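Project diary, November, evening session

Arrived at the workshop after lectures with 60 minutes before the room had to be locked. The plan from last time was to finish the grasp set for the Pollden entry, and specifically the vacuum cleaner task, which the rules list under awkward household items. Hose, cable and a heavy head in one demonstration. The Mulligan script from the spring will not cope with any of it, so we are recording by hand with the two grippers.

Calibration first. The left gripper's offset had drifted by 3 mm and I re-ran the Ostent routine on both. The second pass agreed with the first. I also shortened the log names, as the old ones were breaking the upload.

Then the vacuum parts on the floor, both grippers held low, marker cubes up. The orange-red head and the flat grey filter bag were the right-hand side of the job. The hose is the difficult item. A coil has no obvious grasp point, and the jaws tend to close on two loops at once. 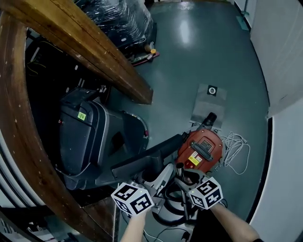
Results and jobs for next time

Recorded 5 takes and kept 2. The other three lost tracking on the right cube when I tilted my wrist too far - same fault as in the cable task, so it is my technique and not the software. Wrist angle needs a limit written into the task sheet.

Still to do: re-export the kept takes in the Clullelar format, check the timestamps against the log, and try the hose again with a slower approach. Jaw pads on the left gripper want replacing. The battery charger is in the bottom drawer, not on the shelf where the sheet says it is.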